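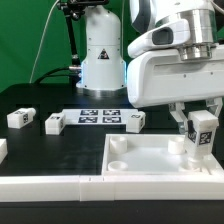

4.2 Preparing a label set for training

Stelby reads one CSV file per annotator. Rows with no image ID are skipped.

1. Open Project > Labels and choose Import.
2. Select the files and map each column to a task (expression class, valence, arousal).
3. Set Minimum raters to 2.
4. Click Check agreement. A set of 400 images takes a minute or so.
5. Review the flagged rows, then click Save set.

Note: Valence and arousal must use the same scale – mixed scales stop the import with error 1044.

Caution: Saving overwrites the previous set. Export a copy first.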